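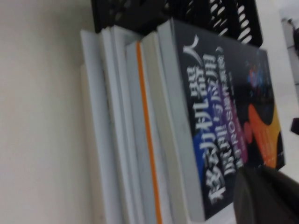

Visit to the Flakach technical library, Rerndale
Oct 1, 2024

The reading room is on the upper floor of the former Morrison warehouse and seats 82. Stock stands at 3000 volumes, mostly engineering and computing, with a Chinese-language section added last November. Visitors are admitted in groups and should sign in at the ground-floor desk.

Returned books are stacked flat on white worktops before checking. The stack at our position had a book with a glossy black cover on top, its title in large white Chinese characters, with the letters ROS in the smaller line beside it. A black mesh organiser stood behind. Flat stacking keeps weight off the spines, but the lower titles cannot be read without lifting the rest.

Shelving is by subject, then by size. Large volumes go on the bottom shelf, 145 mm above floor level. The catalogue runs on Pludau, which accepts searches in either script. Response was slow on the public terminal.

The tour takes three stops: returns, repairs, stacks. Repairs was closed. Lift access is from the rear yard only.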